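件名: Re: [設備計画ML] 調味料棚の補充アーム、来期予算に載せるかどうか

計画担当の皆様

見積もりの比較、拝見しました。表にまとめてくださった手間には感謝します。ただ、このまま来期の枠に入れるのは反対です。引用の下に、順に書きます。

> Rollexの見積もりは本体とグリッパー込みで247万円。
> 枠は300万円なので、安全柵と据付を足しても収まる見込みです。
> Flestariは保守契約が手厚いものの、本体だけで枠を超えました。
> Hägglundは回答待ちです。
> Rollexの担当者によれば、対象の102品目はすべて把持できるとのこと。
> 異論がなければ、今月中に内示を出したいと思います。

まず金額です。247万円に何が入っていて何が入っていないのか、添付の見積書を二度読みましたがわかりません。「立ち上げ支援一式」とあるだけで、日数も人数もありません。前にラベル機を入れたとき、同じ「一式」の一行で揉めたのを覚えている方も多いはずです。結局、品目の追加登録は別料金になり、こちらの人件費で埋めました。今回は品目が多いぶん、もっと響きます。

柵と据付も「見込み」のままですね。床のアンカーが打てる区画なのか、施設側に確認は済んでいますか。打てないなら架台になり、架台になれば枠の話はやり直しです。電源の増設も表にありませんでした。

次に「すべて把持できる」について。何をもって把持と言っているのでしょうか。一度つかんで持ち上げれば把持なのか、棚に正しい向きで置いて、隣を倒さずに手を離すところまでなのか。うちが買いたいのは後者です。前者の数字をいくら積まれても、補充作業の人時は減りません。

特に気になるのは樹脂ボトルです。肩から首にかけて細くなる形は、つかむ高さが少し変わるだけで指の当たり方が変わります。缶や角瓶と同じ条件で評価した表を出されても困ります。強く挟めばへこむし、弱ければ回る。満量の品と中身の減った返品とでも違うでしょう。それを品目ごとに誰が調整するのか、見積書には書いてありません。

Stodwoodの倉庫で動いているという話も、導入事例の紙一枚では判断できません。扱っている品が箱なのかボトルなのかさえ書いていないのですから。見学を断られた理由も、私はまだ納得していません。

対案です。購入の内示は見送り、来期の前半は試験費だけを計上する。Rollexと、回答が来ればHägglundにも、こちらが選んだ品を渡して同じ試験を受けてもらう。樹脂ボトル、ガラス瓶、袋物を混ぜて、合わせて200回の補充。見るのは次の点です。

・置いた後に立っているか
・正面ラベルの向き
・容器のへこみと傷
・人が手を出した回数
・品目を一つ追加するのにかかった時間(業者抜きで、うちの担当がやった場合)

最後の項目は必ず入れてください。業者の技術者が横に付いて出した数字は、据付の翌週から使えなくなります。

試験を嫌がる業者なら、そこで候補から外してかまわないと思います。貸出機の運賃と担当者の拘束時間で費用は出ますが、間違ったものを買って倉庫の隅で償却するより安いはずです。リースの条件も同時に取りませんか。三社とも買取の数字しか出ておらず、途中解約の条件がわからないと比べようがありません。

なお、人手の確保が厳しいことは現場から何度も聞いています。だから早く、という気持ちはわかります。わかりますが、急いで入れた機械の面倒を見るのも同じ現場です。夕方のピークに停止した場合の復旧手順と、復旧できる人間が各シフトにいるのかどうか、これも計画書に一行もありませんでした。

次の打ち合わせまでに、Rollexへの質問を一本にまとめたいので、追加があればこのMLに返信をお願いします。午後5時に締めて、その日のうちに送ります。

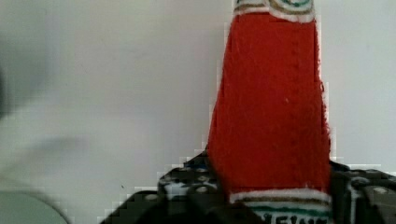
高松、12月

赤いケチャップのボトルを、黒い二本の指が下のほうで両側から挟んでいるところです。試験では、この種のボトルをつかむ高さを業者任せにせず、帯状のラベルにかかる位置と、その上の細くなり始める位置の両方で指定したいと考えています。ラベルのしわや剥がれも記録欄に足してください。

調達計画・試験項目担当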